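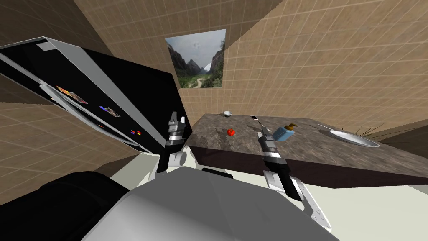
Both arms at the marble counter in the simulated kitchen, with the tomato still in play.

I have now spent the best part of a month trying to pick up a tomato that doesn't exist, and I've got opinions about it.

It started with a message from Omar Hakim at Godevden, who knows I can't resist a gadget comparison. They were choosing a gripper for their two-armed kitchen robot and had got it down to two, the Komska and the Jaber. Would I like to come and drive both of them, badly, while people took notes? I would! I've reviewed kettles, bread makers and one truly awful electric peeler for this magazine, so I felt ready.

What I hadn't grasped was that most of the trying out would happen on a computer. Before either gripper gets bolted to a real arm, Godevden runs it through a rendered kitchen, and it's a proper kitchen too – brown marble worktop, beige tiles, a big black fridge covered in magnets, even a mountain view hung on the wall. You sit in an office chair with a controller in each hand and the robot's arms reach out ahead of you as if you'd grown them overnight.

The view comes from the robot, so when the robot leans, the whole room leans with it. My first go had the worktop running downhill like the deck of a ferry and I grabbed the desk. Milagros Samonte, who runs the sessions, slid a cup of ginger tea across to me without looking up. She says you stop noticing after 20 minutes. I stopped noticing on the second day, and only if I'd skipped breakfast.

So, the grippers. The Komska is the one I wanted to love. It closes fast and it goes exactly where you point it, and in the first hour I was moving the bowl along the back of the worktop and feeling terribly pleased with myself. Give it anything hard with a decent edge and it's a joy. Then you try it on the tomato. The Komska's fingers are stiff and rather narrow, and if you come in even slightly off centre the thing squirts out sideways and rolls. I chased it into the sink more times than I'd like my editor to know.

The Jaber is slower, and for a while it drove me mad. There's a little pause between squeezing the trigger and anything happening, and you end up squeezing twice, which makes it open again (I swore at it quite a bit, sorry Milagros). But the fingers have some give in them and they sort of settle round whatever they've met. By the end of my second afternoon I could get the tomato off the marble four times out of five. With the Komska I never managed better than two.

Soap dispensers were another matter. A tall bottle with a pump on top sounds easy, and both grippers knocked it flying. The trick, which Jad Karam showed me after watching me suffer for far too long, is to come in low and from the side, with the wrist already turned before you get there. Jad wrote most of the contact model – the part that decides what happens when a finger touches something – and he drives beautifully, with tiny movements, as if he's icing a cake. He prefers the Komska. He would, he's got the hands for it.

We argued about that over lunch. Lise McIntyre, who'll have to fit the winner to the real arms, doesn't much care who can do what with a tomato. She wants to know how long it takes to change a fingertip. On the Komska that's two screws. On the Jaber it's a sleeve that needs warming and stretching, and she did one in front of me with a face like somebody putting tights on a goose.

Then there are the logs. Godevden had recorded 909 attempts by the time I left, of which 200 were mine, and the software that sorts them is called Distora. It gives every try a mark out of a hundred for smoothness. My average on the Jaber was 58. I asked whether that was good and Omar said it was "very useful to have", so make of that what you will.

I also asked about the cameras, because I'd found I was judging depth mostly by guesswork. With the head view alone I kept hovering above things, closing on thin air, and having to start again. Switching on the second view from the right wrist helped enormously. It made the Komska feel like a different tool, and I got my best run with it that way, though it's a lot to look at and I had a headache by four o'clock.

If it were my money I'd buy the Jaber and put up with the sleeves. Lise says I'm welcome to come and change them. The real arms get theirs in March, on a real worktop, and Maysoun Nassar has already been round the shops pricing up tomatoes.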